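Gustbridge - Working Group on Indoor Service Robots
Minutes of the July meeting

Present: Boglárka Major (chair), Dénes Boros, Győző Orbán, Kane Treloar
Apologies: Erzsébet Hajdu
Start: 14:00

1. Minutes of the previous meeting
Agreed, with one correction to item 4: "stopping distance" to read "standing distance" in both places.

2. Draft rule on hazardous objects in living spaces
DB presented the revised text. Pressurised containers are now a class of their own and no longer listed under "heavy items". The robot may not grasp, push or tilt a gas cylinder unless the task names it and a person has confirmed the order. KT asked whether brushing past one counts as pushing. DB said it does under the present wording - any contact is to be logged as an event.

GO noted that the Borbély test plan only places cylinders in kitchens and store rooms. The group agreed that corridors and washing areas must be covered as well, as the route is often narrow there and the arm may be extended over a basin when the base begins to turn. 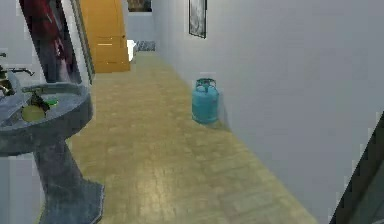

Simulated hallway, Vavelberg set: pedestal sink at left, gas cylinder against the right-hand wall.

KT reported on the Vavelberg set as a whole. It holds 1,148 rendered layouts, of which 11 have been rejected for faulty collision shapes. He proposed that a layout should not be used for a compliance claim until its collision shapes have been checked by a second person. Agreed.

BM asked that results from simulation be reported apart from results on hardware, in separate tables. GO was in favour but wanted the same event codes used in both. Agreed.

3. Small items in basins
Clause 5 requires the robot to identify each item before removing it. DB considered this too strict for sponges and fruit. No agreement reached. The clause stays as drafted until EH has commented.

4. Arm position while driving
The Drirnier note recommends that the arm be folded before any base movement in a corridor. KT pointed out that the note gives no figure for corridor width. GO to draft a definition.

5. Actions
DB - reword the contact paragraph and circulate.
GO - corridor definition; list of event codes.
KT - second check of collision shapes, starting with the hallway layouts.
EH - written comments on clause 5.

6. Any other business
BM will be away for the next meeting - DB to chair. Papers to reach him 3 working days beforehand.

Meeting closed at 15:40.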